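A visit to the toy works at Hurnwood

We went to Hurnwood in February 2020, on one of the days when the toy works opens to visitors. The town is small and most of it is on one street that runs down from the station to the river. The works stands at the bottom, in a brick building put up in 1889 as a button mill. The date is still over the door.

Getting in

Tickets are sold at a window in the yard. We paid at the window and waited with a group of other visitors, mostly families, until a guide from Flosturow came to fetch us. Flosturow is the company that has run the place since the button mill closed. It makes small plastic figures for gift shops and for the prize counters at fairs.

Coats and bags go in lockers, which need a coin. The floor is cold, even with the heaters on, and I would wear thick socks.

The molding hall

The tour starts upstairs on a gallery that looks down on the molding machines. There were two running. It is loud up there and the guide had to stop talking until we were through the far door. She told us afterwards that the company keeps 280 molds, of which 156 are in regular use. The rest are on racks at the back, with paper tags tied to them.

Colored pellets come in sacks from a supplier called Yüksel. Visitors can put a hand in a tub of them. My son picked the green.

The sample room

The sample room was the part I liked best. It is a long room with low windows, and figures from past years stand in glass cases along one wall. The oldest are plain farm animals in one color. Later ones get stranger, with food and drinks that have faces or hats, and animals in colors no animal has.

Loose samples are kept in dark trays, where the bright plastic shows up well. I spent some time on a toy drink mug in see-through amber, with faceted sides, a clear handle and a scalloped white rim made to look like foam. A small red figure and a light blue one come up out of the top. In the same tray was an animal in strong magenta pink, with a bumpy back and a smooth peach-colored part at the front. I could not decide what animal it was meant to be.

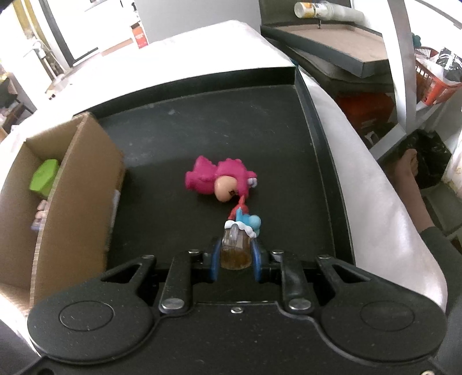
The paint shop and the store

After the samples we walked through the paint shop, where small details are added by hand at a row of benches. Work had stopped for lunch, so we saw the brushes and the drying racks but no painting. That was a pity – it was the part my daughter had come for.

The store is next to the exit. Prices are fair, and there is a bin of seconds by the till. We bought four figures and a postcard of the building.

Practical notes

The tour takes over an hour. There are stairs and no elevator. Bus 155 stops outside the gate, and there is a parking lot behind the works. For lunch we went to Ukalov, a café two doors up the hill, and had soup and rolls. It fills up when a tour comes out.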